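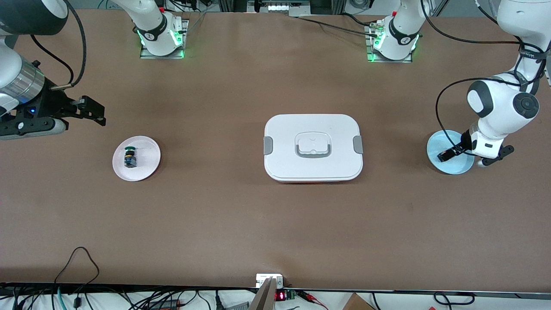

Recording two-arm demonstrations by remote control

These notes cover recording a two-arm packing task by teleoperation on the Terero bench. They assume the arms are powered, the leader handles are paired and you have already completed the single-arm exercises. If you are using the hand-guided mode, skip to the last section.

Objects and layout

The task uses a lunch box with side latches, two round plates and one small part. The operator opens the box, moves the part from its plate into the box and closes the lid. The second plate is a distractor in half of the episodes and the target in the other half. The written instruction stored with each episode states which.

Set the box near the centre of the table with the latches on the left and right. Both grippers need to reach a latch without the forearms crossing. Place one plate on each side of the box. Vary the positions between episodes by up to 125 mm, and turn the box a little as well. If every episode starts from the same layout, the policy learns the layout and fails as soon as a plate is moved.

Before recording

1. Check that the base lights on both arms are green.
2. Lift the cable loops clear of the elbows. A loop that drags on the table shows up as a small force offset at the wrist.
3. Open and close each gripper once from the leader handles. The fingers should follow without a visible step.
4. Start the Ersoy recorder and confirm that joint positions, gripper widths and all video streams are arriving. Timestamps should agree to within 4 ms.
5. Move both arms to the start pose and hold still for one second.

Recording an episode

Press the pedal to start. Work at a steady pace, slower than you would by hand. Long pauses are worse than slow motion - the policy reproduces them, and sometimes does not come out of them.

Release one latch at a time. Keep the idle gripper against the opposite side of the box so it does not slide. Approach the small part from above with the fingers parallel to the table edge, close until the width reading settles, then lift straight up before moving sideways. Plates should be gripped at the rim only.

If the part is dropped on the table, pick it up and carry on. Recoveries are useful data. If it leaves the table, press the pedal twice to discard the episode and reset.

Press the pedal once at the end, after both grippers are clear of the box. A normal episode runs for over 17 seconds. Anything much shorter usually means the pedal was pressed early.

Checking the data

Replay every sixth episode in the Gollitz viewer at half speed. Look for gripper commands that lead the video, dropped frames and joint values that sit flat at a limit. Relabel the instruction text if the wrong plate was used. Do not trim the episode to fit the label.

Hand-guided mode

Hand guiding works for latch poses and other fixed waypoints. It is a poor choice for full episodes, as your hands block the wrist view and both arms cannot be guided smoothly by one person. Set the payload to match the gripper before releasing the brakes, or the arm will drift downwards. Save waypoints with the Murnivville prefix so the recorder does not treat them as demonstrations.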